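作業ノート 2024年11月11日

シミュレーション環境の運用ルール、仕分けセル編(Veketti 共用)

朝のうちにコーヒーを淹れて、7月に書いた運用ルールをひととおり読み返しました。あの頃は自分ひとりが分かればいいと思って書いていたので、いま読むとずいぶん言葉が足りません。Darwish 側の人たちも同じシーンを触るようになったことですし、少し丁寧に書き直しておきます。長くなりますが、お茶でも飲みながらおつきあいください。

まず、ビンの名前と並びのこと。仕分け先はラベルの文字で呼ぶ、と決めます。「青いほう」「左のやつ」は会話では便利なのですが、カメラの位置を変えた途端に左右が入れ替わりますし、色はテクスチャのランダム化を入れると当てになりません。ログにも設定ファイルにも GENERAL、RECYCLE、RETURNS と大文字で書いてください。先週、自分で書いた「左」に自分で引っかかって、半日つぶしました。恥ずかしいのでここに残しておきます。

それから、エピソード開始時の状態について。グリッパは開、把持物なし、ビンはラベル面を手前にそろえて隣どうしをつけて置く。この状態を基準姿勢と呼ぶことにします。Hakley の手順書では「初期位置」となっていますが、関節角の初期値とまぎらわしいので、うちでは使いません。
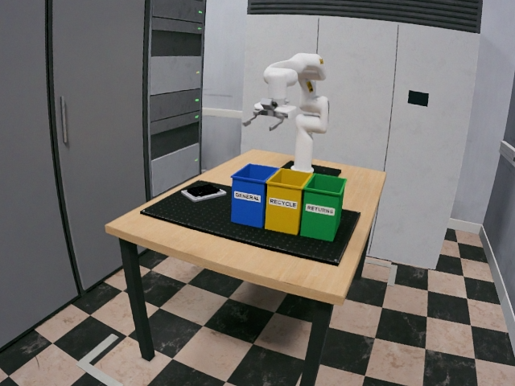 床のマーキングと立ち入り範囲

床の薄いグレーのL字は、シミュレーションの中でも消さないこと。描画が軽くなるからと外したくなる気持ちはよく分かります(私も一度やりました)。けれども実機セルに持っていくとき、区画の考え方がそこで途切れてしまうんですね。人のモデルを入れる試験では、区画に入った時点で減速、テーブルの縁から200 mm以内で停止とします。停止後の再開は必ず手動で。自動復帰のスクリプトは便利ですが、共用ブランチには入れないでください。

速度と試行の記録

通常の試行は上限速度の80%まで。それより速く回したいときは、ノートに一行でいいので理由を書いてください。「急いでいた」でも構いません、あとで読む人には十分な手がかりになります。

乱数シードは毎回残すこと。先週の束は2288で統一しました。同じシードで回しても結果がずれたものが13件あり、物理エンジンの刻み幅を途中で変えたせいではないかと疑っています。まだ確かめていません。刻み幅はこれから設定ファイルの先頭に書くことにします。

失敗した試行も消さないでください。落とした、ビンの縁に当てた、違うビンに入れた、どれも大事な記録です。成功率だけきれいに並んだ表をもらっても、次に何を直せばいいのか見当がつきませんから。

残っていること

・Rultorness の評価シートに「誤投入」の欄を足す。いまは「その他」に全部まとまっている。
・RETURNS に入れる基準がまだあいまい。ラベルが読めない品は GENERAL に入れるのか RETURNS に入れるのか、Darwish と相談する。
・非常停止の試験を週のはじめに必ず一回。今日の分は午前中に済ませました。
・この版を共有フォルダの先頭に置き、7月版は旧版フォルダへ移す。

明日は刻み幅を固定して、ずれた13件をもう一度回します。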